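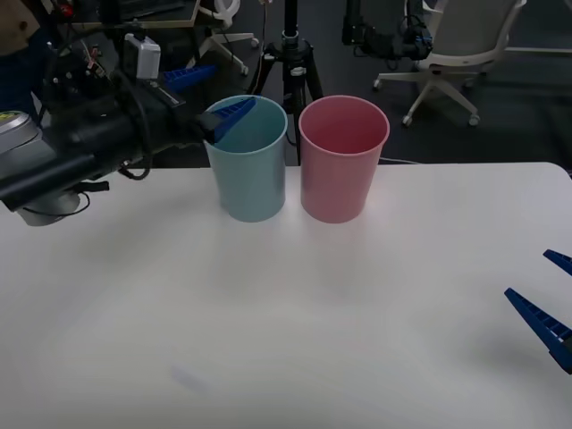

Bema tumbler in light blue and pink, on a white tabletop.

Bema Tapered Tumbler, Plastic
Item group 716
Sold singly or in sleeves of 9

Product overview

The Bema is a tall, slightly tapered plastic tumbler for everyday table use. It has no handle, no foot and no printed decoration. The rim is rolled outward along its full circumference, which stiffens the mouth of the cup and gives a rounded edge to drink from. All colors are made to the same shape and size, so mixed sets stack and store as one.

The tumbler is intended for cold and lukewarm drinks in homes, canteens, break rooms and day care kitchens. It is also used as a bathroom cup and as a holder for pencils or brushes.

Colors

Light blue: a pale, dusty teal tone.
Pink: a muted rose.
Both colors are mixed into the plastic before molding. There is no surface coating to chip or peel. Small differences in tone can occur between production runs. Customers who need an exact match across a large order should request a single run when ordering and allow extra lead time.

Construction

One-piece molded body with a rolled rim. The wall narrows evenly from mouth to base. The base is slightly recessed so that the cup rests on its outer ring. Mold marks are confined to the underside.

Nominal wall thickness is held constant through the body and increases at the base. The rim is lighter to the eye than the wall in some lighting, an effect of the curve and not a second color.

Stacking and storage

Tumblers nest to the start of the rim. A stack of 11 fits on a standard cabinet shelf in most kitchens; measure the clear height before storing more than that in one column. Dry the cups fully before nesting. Two wet cups pushed firmly together can hold by suction. To separate them, run warm water over the outer cup and twist. Do not pry at the rim with a knife.

For open shelving, the Ovance wire rack (ordered separately) holds cups upside down in two rows and allows air to reach the inside.

Cleaning and care

Wash before first use.
Dishwasher safe, top rack only.
Hand wash with a soft cloth or sponge. Scouring pads will dull the surface.
Coffee, tea and tomato juice may leave a tint if left standing overnight. A paste of baking soda and water removes most of it.
Do not use in a microwave or conventional oven.
Do not fill with boiling liquid.
Keep away from burners and heat lamps.

Cups that have softened or warped from heat should be taken out of service. A deformed base will not sit flat, and the cup will tip more easily when full.

Use notes

Like any tall cup with a narrow base, the Bema is less stable when filled to the brim. Fill to a finger's width below the rim for table service. On trays, use a lined or textured surface. The tumbler is not supplied with a lid, and no lid from the Drotach range fits it.

The smooth outer wall accepts removable labels. Labels with permanent adhesive should be avoided; solvent cleaners used to lift the residue can cloud the plastic.

Ordering

Single cup: light blue or pink.
Sleeve of 9: one color per sleeve.
Mixed case: 19 sleeves, any split between the two colors, stated at the time of order.

Sleeves are packed in paper wrap with the color marked on the end. Cases ship on their side and should be turned upright before opening. Orders for full cases are sent from the Drotach warehouse; single cups and loose sleeves are sent from the store. The two may arrive separately.

Availability

Both colors are in regular stock. The next mold change is planned for May and does not affect the shape or nesting depth. Cups from before and after the change can be used in the same stack.

Returns

Unused cups may be returned in the original wrap. Opened sleeves are accepted if all 9 cups are present. Cups that arrive cracked or with an incomplete rim are replaced at no charge; keep the cup and the wrap until the claim has been answered.

Related items

Bema low tumbler, same colors
Ovance wire rack, two-row
Ovance serving tray, textured
Drotach pitcher with lid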